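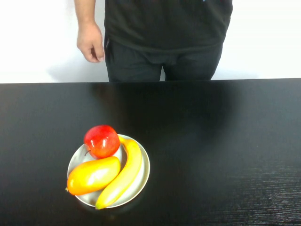
Item 1, long black table, Vavance demo room. Checked with Lefteris on the far side.

Demo Room Safety Check
Site: Vavance, Ilten wing
Date: November 22, 2025
Checked by: Kálmán Nyitrai
With: Lefteris Sotiropoulos

1. Table top
Glossy finish free of chips and splinters: OK
Comment: What a lovely surface this is to work at! I ran a bare palm over the whole top and found nothing to catch a sleeve on. The Csizmadia polish from September has held up beautifully.

2. Glare
Overhead light comfortable for a full session: OK, with note
Comment: The top is slightly reflective and the white wall behind throws a lot of light back at you. I'd love to try the dimmer one notch down. Lefteris found it fine from his side, so let's call it a preference for now.

3. Stability
No rock or creep when leaned on: OK
Comment: Solid as anything. Feet tightened by hand, 5 mm of adjustment left on the near left one.

4. Standing room behind table
Minimum 1000 mm, table edge to wall: OK
Comment: Measured 1532 mm, so heaps of space to step back and turn (a huge improvement on the old layout).

5. Wall
Clean, no loose fixings or flaking paint: OK
Comment: Smooth and bright, great job by the Barico painters. Same colour as the hallway, if anyone needs the tin for touch-ups.

6. Clothing
No dangling cords, scarves or jewellery at the table: OK
Comment: Short sleeves are a great choice at this station. Loose hems are fine while standing, but keep them clear of the edge when reaching over.

7. Power leads
Routed under the table and clipped: ACTION
Comment: One clip missing at the right-hand leg. Spares are in the grey drawer, Lefteris to fit.

8. Load
Sign showing 200 kg limit in place: ACTION
Comment: Sign is printed and looks terrific, just needs sticking up by the door.

Result: passed, two actions open.
Signed: K. Nyitrai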